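Small Fruit, Big Plate: Yufang Qin's Kitchen Album

I have been meaning to put up a page like this since November, when my aunt in Hendden mailed me the green plate and told me to stop eating over the sink.

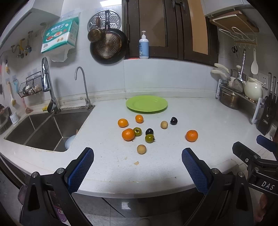

My rule at the market is that I buy the little things, the ones you can finish in two bites, and I try to come home with a pair of each so nobody at my table has to share. It makes for slow shopping, because I stop at every stall, but I enjoy the talking as much as the fruit – probably more.

Mandarins, two. The darker one of the pair is a real red-orange, and I do love that color next to lime green. I save the peels in a jar and dry them for tea, the way the Tang family downstairs taught me.

The tan ones are the kind I could eat all evening with a bowl beside me for the shells. Next to all that shiny skin they look so plain and matte, poor things!

Yellow-orange, smooth and oval, and right up near the rim of the plate. The dark purple ones always make me think of my grandmother's porch in Tarnus, where we were sent outside with anything that might stain.

Green and glossy, with a little star on top of one of them. I left the stems alone because I think they're pretty.

More to come once the summer stalls open in Asovton.

Posted May 25, 2025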